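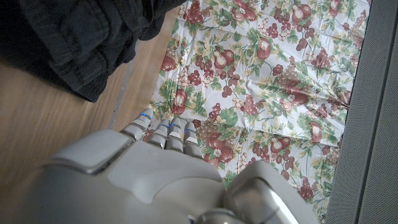 Hindar Prize for Alumni Service

The Hindar Prize is an award given each September by Tudose College to a former student who has spent a good chunk of their life being useful to other people. I've kept this page up for the alumni wiki for a while now, so I'll say up front that I write it the way I talk (the style guide and I have made our peace).

Background

The prize takes its name from Hindar Hall, the brick dormitory at the bottom of the hill where most first-year students used to live. The hall ran a tutoring program for kids from the nearby grade school, and for a long time that was the thing people remembered best about living there. I certainly do! You got roped into it in your first week, usually by a sophomore with a clipboard, and you ended up teaching fractions at the kitchen table. When the hall closed as a dormitory and became offices, a group of people who had lived there raised money to keep the name going, and the college agreed to put it on a prize.

The first version was pretty small. Winners got a framed certificate and a dinner in the faculty dining room. The cash part came later, after a gift from the Skisier family, and it was meant from the start to go to a cause the winner picks.

Who can be nominated

Anyone who finished at least one full year at Tudose can be put forward, whether or not they graduated. People ask me about this more than anything else, and the answer really is yes, transfers count. Current employees of the college can't be nominated, and neither can anyone serving on its board. You can't nominate yourself, though your spouse can do it for you, and several have.

A nomination needs a letter of no more than 500 words and the names of 3 people who know the nominee's work firsthand. At least one of those has to be someone outside the college. Letters stay on file for two more rounds, so a person who misses out one year is still in the running the next — you don't need to send everything again, just a note if something has changed.

Selection

The alumni office reads everything first and passes a short list to a panel made up of past winners and two current students. The student seats were added after a letter in the campus paper pointed out that the panel's youngest member was retired. I think it was one of the best changes they ever made, but I'm biased, as my roommate wrote the letter.

Panel meetings are closed and the short list isn't published. Runners-up do get a phone call.

The ceremony

The prize is handed over at the Sivari Dinner, which opens homecoming weekend. It's held in the old gymnasium, which seats 200, and tickets go fast among the reunion classes. The winner gives a talk that is supposed to last 15 minutes. Mareike Harms, who won for her years running a night school for adults learning to read, went well past that and got a standing ovation anyway. I was near the back and would happily have sat through another half hour.

Keegan Bouchard, honored for setting up a ride service for dialysis patients, did the opposite. He thanked his drivers by name, first and last, and sat down again. The recording is in the college library, along with most of the other talks, although the sound on the older tapes is rough.

The medal

Winners also receive a bronze medal with the front door of Hindar Hall on one side and the college seal on the other. Early medals have the door opening the wrong way. The mold was later corrected, and past winners were offered a replacement — as far as I know, they all kept the ones they had.

See also

Sivari Dinner
Hindar Hall
Tudose College alumni office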